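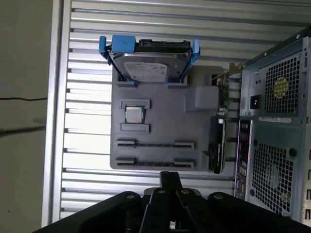 Right, I've had two coffees and I need to talk about Chinyere Uzor's coat at the Zostura premiere on Tuesday. Thread, sorry in advance.

So if you missed it, she turned up at the Dikbridge Playhouse in a mustard wool coat with massive lapels, no visible jewellery, flat shoes. Everyone else was in sequins and shivering.

Half my timeline decided it was new season Frota. It is NOT new season Frota. It's old Frota, from when they still did proper linings, and it was her nan's!! She told the woman from local radio on the way in and hardly anyone picked it up.

Her nan bought it with her first decent wages and wore it to everything. Weddings, parents' evenings, the lot. Chinyere said she used to hide under it at parties when she was small and had enough of people. I nearly cried on the bus.

She's had the sleeves let down a bit and that's all. Same buttons. One of them doesn't match and she's left it.

Now, I've followed her since she was 14 and playing the stroppy niece in Harbour Lane, so I'm biased. But she's always done this. The green scarf in the Tevo perfume advert? Also nan's. People kept asking Tevo where to buy it and they had to put up a post saying they didn't know.

Someone's already selling a "Chinyere style" version for nearly £200. Polyester. Please have a look round your charity shops first, I beg.

A few of you are asking about the man she arrived with. That's her brother. He was at the last one too. Every single time!

And to the account saying she looked "drab" next to her co-stars, she was outside for an hour signing things for people in the cold. I'd have worn a duvet.

My mum (60, very firm opinions on coats) has asked me to add that it should be hung on a padded hanger and never, ever a wire one. Passing that along in case Chinyere is reading.

Oh, the film! I haven't seen it yet. My friend got in and says the first half is slow and then she has a scene in a kitchen with no talking in it and the whole row stopped rustling. It's out here in June.

Someone's just sent me a photo of the nan in the coat outside a registry office and the chin, the eyebrows, the way she's standing with one foot turned out. They could be the same person. Going to go and ring my own nan now. She had a camel one with a belt and I want to know where it went.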